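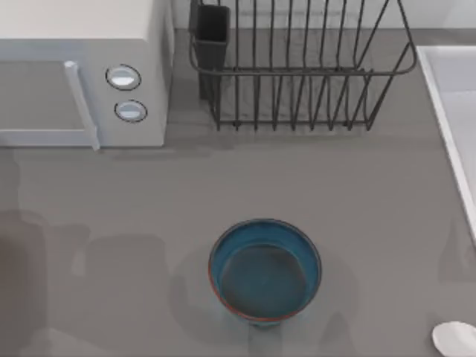
Should I buy the hardware before or after I run anything in the simulated kitchen?
After, if you can stand the wait. Get your policy going on the simulated counter first, then spend money on the parts the results point you to.

Lirkard kitchen set: read me before you order stuff

Hi! I put this set together while planning the equipment budget for our little lab at Vommont, and it grew into something worth sharing. It holds 1,000 rendered episodes of kitchen counter tasks, plus the spreadsheet I used to plan our purchases (that part gets more email than the data does).

What's in the folder
episodes/ has the renders and joint logs, split into 3 parts by task
budget/ has the planning sheet, last cleaned up May 24, 2023
props/ lists the household items to buy if you want a real counter to match

How I budgeted
I started with the arm, like everyone does, and then had to redo the whole thing. Mounts, spare fingers, cables and a decent table ate way more than I'd set aside! The sheet now has a row for each of those. We got quotes from Trondeso and Jia, and both took longer than I wanted, so ask early. Ours had a lead time of 60 days, and I'd put that in your plan before you promise anyone a demo in September.

Props are the fun part. A microwave, a wire dish rack and a couple of bowls are cheap, so buy doubles (bowls especially). Sinks are another story. We skipped the plumbing and set a basin into the counter dry.

Known gaps
No prices for shipping outside the US. The compute tab assumes you already own a workstation. Tax is left blank, fill in your own.

License is in LICENSE.txt. If you fix a formula, please send it back to me!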